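Match kit: getting it clean, dry and back in the bag

19/06/2019
Posted by Meifang Gu, Gestham Ladies and Juniors

Quick one before the summer tournament. Same questions every year so am putting it all in one place. Kit washing, boots, shin pads, the bag. Skip to the bit you need.

Mud first
Let it dry. Really. Wet mud just gets pushed further in. Hang the shirt and shorts outside, leave till crusty, then bash off what you can with a stiff brush. Over the grass, not the patio (learnt that one).

Then cold soak, inside out, with a spoonful of ordinary powder. Overnight for socks. Hot water sets mud and sets blood even worse, so keep it cold until the mark has gone.

Grass stains
White vinegar and water, half and half. Dab on, leave it while you have your tea, rub with an old toothbrush, then wash as normal at 30. Bad knees on white shorts might want 2 goes. Don't tumble dry till you've checked them in daylight — a stain that's been through the dryer is there for good.

Bleach — no. It turns the shiny shirts yellow and eats the numbers.

Numbers and badges
Inside out, every time. No fabric softener, it clogs the material and the letters start to lift. If a corner is peeling already, tea towel over the top, medium iron, press and count to ten. Let it cool flat before you pick at it. Ximeng Ye rescued a whole set of under-11 shirts this way in October and they're still going. 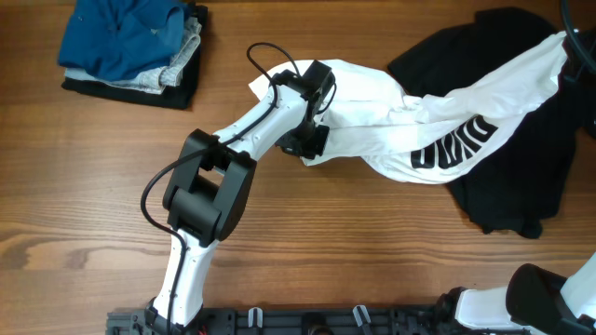

Drying is where most kit gets ruined. Radiators make the collars go wavy and cook the elastic. Hang shirts from the hem, shorts from the waistband. If it's raining, roll each thing up in a dry towel, kneel on the roll, then put it on the airer with a gap between peices. Door open a crack.

Tournament days
Three matches in one day means somebody is playing in a damp shirt unless you plan. Pack in order: first match on top, last at the bottom, each lot in its own carrier bag with socks and pants rolled inside the shorts. Dirty stuff goes in a bin liner, tied up, and comes OUT of the bag the same night. Not Monday.

Boots
Knock together, laces out, insoles out. Damp cloth, never the washing machine, the glue goes. Stuff with newspaper and change it after an hour, the first lot soaks up most of it. Stuck studs: drop of cooking oil round the base, leave overnight, then try the key again.

Shin pads and gloves
Bicarb. Shake it on, leave till morning, bang it off outside. Keeper gloves want lukewarm water and a squeeze, no wringing, dry away from sun. Maricruz Magaña swears by baby shampoo for the palms and hers do last longer then mine.

Water bottles
If it smells, 600 ml of warm water, 2 teaspoons of bicarb, lid off, leave overnight. Scrub the spout with a cotton bud. Black bits that won't shift, bin it.

The bag itself
Turn it inside out over the bath once a month. You will find a banana. Wipe down with soapy water, leave unzipped.

Spare socks in the blue crate in the clubhouse as usual, please wash and return. Lost shin pads, ask Shuzhen Jiang.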